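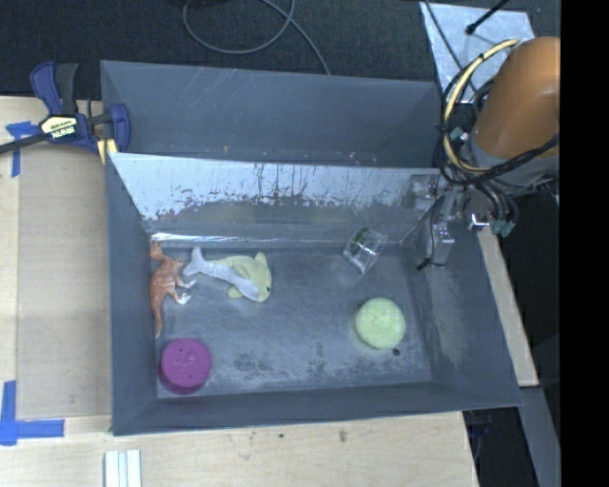 Photo: bench camera, arm cell, Garnulthorpe workshop

21 October 2019

Budget notes, mostly so I don't have to work all this out again in March when the orders go in. Sorry for the rambling, I'm writing with a sandwich in one hand.

The arm stays. I know we've all had a moan about it, but a new one would swallow the lot and leave nothing for the dull bits, and it's the dull bits that hold us up. So the pot for this round is £1738, and I'd like to spend it on bins, clamps, cabling and spare fingers, in that sort of order.

Bins first. The front one looks dreadful now! The far wall has gone shiny and streaky and the floor is all pale scuffs, and I'd love to have a matt liner in there before we compare any more picks. Lepik do a plain grey tray in what looks like our size (check the rim, their drawing doesn't give it). Modby are dearer but will sell singles, and Lepik only sell in packs of 4. I lean towards the pack – we'll get through them, and it would be nice to swap both bins at the same time so they match.

Clamps. The blue Irwin one at the corner between the two bins is fine and I'd happily buy 2 more the same. I'd also like proper stops screwed to the table so we can stop relying on blue tape marks. Could be made in house from offcuts, so I've put nothing down for it except screws.

Cabling is the one I feel strongly about. That big cream loop round the wrist takes up a lot of room, and the black ones hang down next to it with their green connectors. Tromport quoted for a dress pack with a swivel bracket, nine weeks' delivery, which is a bit of a blow. If we want it for March we need to order before Christmas. I've asked whether the bracket can come on its own, no answer yet.

Fingers: one spare set, same pattern. I did think about softer pads for the plush and the clear plastic container, but I'd want to borrow some first and see.

Toys I've left out of the sums completely. The kangaroo, the shark (or dolphin, we've never agreed) and the rest came from the charity shop and petty cash can carry on covering that. A few more see-through things would be handy if anyone is passing.

Still to do: ring Lepik about the rim, chase Tromport, measure the wrist for the bracket, find out if carriage to Garnulthorpe is extra. It was last time and it ate the screws money.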